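Trelten Room-Scale VR Bay: Opening Checklist

Bay 3, Tuesday, morning check, started before doors at 9. Headset and controllers are the Flunitz set. Comments are mine unless marked as carried over from the last sheet.

1. Play area
Floor clear to the tape line: YES
Tape intact: NO
Comment: lifting at the corner by the door. Pressed back down for now. Needs replacing before the weekend.

Boundary redrawn in software: YES
Comment: the saved boundary had drifted towards the wall. Redrawn with a hand's width to spare on all sides.
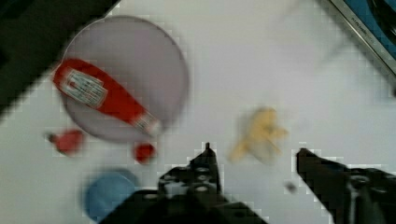 Ceiling clearance: PASS
Comment: taller players can still reach the light fitting with an arm up. Keep them to the seated games or move the boundary forward.

2. Tracking sensors
Both sensors fixed and not wobbling: YES
Lenses wiped: YES
Tracking test, standing and crouching: PASS
Comment: left hand dropped out twice when held behind the back. Same as last sheet. Logged with Plerneck under ticket 1770, no reply yet.

3. Controllers
Wrist straps fitted and not frayed: LEFT YES, RIGHT NO
Comment: right strap is worn where it meets the loop. Swapped for a spare. Two spares left in the drawer.

Sticks return to centre: YES
Triggers and grip buttons: PASS
Haptics on both hands: PASS
Battery covers click shut: YES
Comment: left cover is stiff. Don't force it with a coin, that is how the last one cracked.

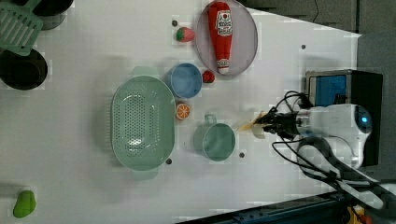

4. Headset
Face pad cleaned and dry: YES
Lenses free of scratches: NO
Comment: one fine scratch low on the right lens, carried over. Not noticeable in play.

Head strap holds when shaken: YES
Cable free of kinks: YES
Comment: 11 players yesterday and the cable was badly twisted by closing. Please unwind it between sessions. 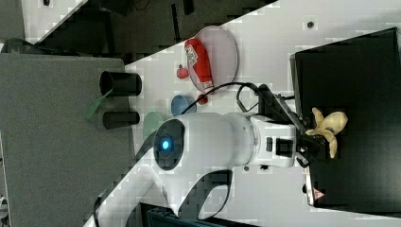
Audio, both ears: PASS
Comment: volume was at full. Reset to halfway. Check this after every group.

5. Software
Fikre launcher opens without errors: YES
Updates pending: YES
Comment: one controller firmware update waiting. Leave it until after closing, as both controllers need pairing again once it has run.

Emergency stop key returns to the home room: PASS

Result: bay open, with conditions
To do: floor tape, order right-hand straps, chase ticket 1770. Next check at closing.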